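Gripper Pads: Dropped Cups, Torn Foam and Other Faults

Workshop tips, page 17. Last revised 17 February 2019

These notes apply to two-finger grippers with stick-on foam pads, such as the Gevetti hand tool and the bench version sold with the Tonitz arm. They were written after a run of dropped metal cups on our own bench in January. The log for that month shows 19 drops in 900 picks. Software was blamed first. The fault was in the pads.

Symptom

The fingers close, the controller reports a grip, and the cup slides out during the lift or tips as it clears an obstacle. Smooth straight-sided tumblers are the worst case. A slight taper makes it worse again, as the wall gives the pads nothing to catch on when the cup starts to slip downward.

Check the pads before touching the settings

Open the fingers fully, cut the power, and look at the top edge of each pad. Foam fails there first. Small notches and crumbs along the rim mean the cells have begun to tear, and the contact patch is smaller than the controller assumes. Press the pad with a thumb. Good foam comes back at once. Foam that stays dented should be replaced even if the edges are clean.

Replace both pads together. A new pad facing an old one pushes the cup off center, and the resulting twist looks like a calibration error.

Working over wire mesh 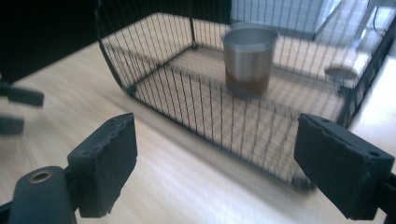 Most of our drops happened on picks from inside a wire enclosure. The top rail catches a finger on the way out, the finger stops for a moment, and the cup keeps going. If the pad edge is already ragged, the wire also pulls foam from it on each pass. Set the lift height so that the lowest point of the load clears the rail, then add a margin of two finger widths. Approach and leave vertically. Do not cut the corner over a side wall to save time.

Thin dark wires are hard for a camera to follow when it moves quickly. The Dixit tracker we use lost the rail several times at full speed and held it without trouble at half speed. Slow down within a hand's width of the mesh, both going in and coming out.

Liquids

Run all tests with an empty cup. If the job calls for a full one, fill it to a third at most until the drop rate is zero over a complete session. Keep power supplies and connectors off the table, and tie cables back from the lift path.

Removing and fitting pads

1. Disconnect the power. A stop command is not enough; the fingers can still close when the controller restarts.
2. Peel the old foam from the bottom edge upward.
3. Rub off the remaining glue with alcohol and a lint-free cloth. Let the face dry.
4. Cut the new pad slightly short of the top of the finger. An overhanging edge tears early.
5. Press for one minute and leave overnight before use.

Urnudetti sheet, part 2070, has worked well for us. Softer packing foam grips nicely on the first day and crumbles within the week.

After the change, run the grip calibration again. New foam is thicker, and the old closing distance will squeeze too hard.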